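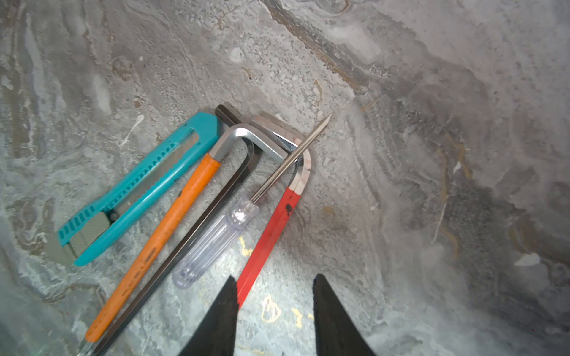 What do we count as a "label" when one advocacy group writes about another? Any noun or noun phrase that sorts the other group into a kind, such as "extremist group," "front group" or "hate group," when the writer uses it in their own voice. Quoted labels go in a separate column.

January, second entry. Mivcombe mailings.

Finished the first pass on the Mivcombe box. It holds 42 newsletters and fundraising letters, all from groups active in the Fasley school board and zoning fights. Coded in Samuel as before, with the label sheet open on the second monitor.

Thirteen of the 42 use a label in the writer's own voice. Another seven only quote one, usually to complain about it. The rest name their opponents plainly or don't name them at all.

The quoted ones gave me the most trouble. A typical letter says "they call us a fringe group" in the first paragraph and asks for money in the third. Under the old rule that would have gone in as a label, and the sender would have been credited with attacking itself. I went back and fixed the ones entered that way. If you have an old export of the sheet, throw it out.

Scare quotes are still open. One parents' group writes the other side's name in quotation marks every time, as in the so-called "Fairness" people. I left these blank with a note. My feeling is they belong under tone and should stay out of the label count, but the Sondden set has plenty of them and we should settle it before starting there.

Things to fix in the sheet:

Column F still says "hostile term." Change to "label, own voice."
The drop-down has no choice for "lobby." Some writers use it as a neutral word and some clearly don't. Add it, and make the coder fill in the tone column whenever it is picked.
Joint letters signed by several groups show up as one sender. Need a second sender field.

Also checked whether the labels come with a reason. By a reason I mean anything the reader could look up: a vote, a court filing, a statement with a date on it. Most don't have one. The labels in fundraising letters are nearly always bare. The ones in newsletters are more often followed by a paragraph of particulars, some of it thin. I have not checked whether any of the particulars are true and the project doesn't ask us to. Keep that clear in the write-up, so that "reason given" doesn't get read as "reason is good."

Second coder gets 30 of these, pulled at random, with my columns hidden. Please don't look at this page first.

Samuel dropped the page numbers again on the two-sided scans. Workaround is to split the file before loading. Did that for the whole box.

Left for next time: undated letters (put them in their own folder, don't guess from the postage), and the Sondden scans, which are on the shared drive but not yet renamed.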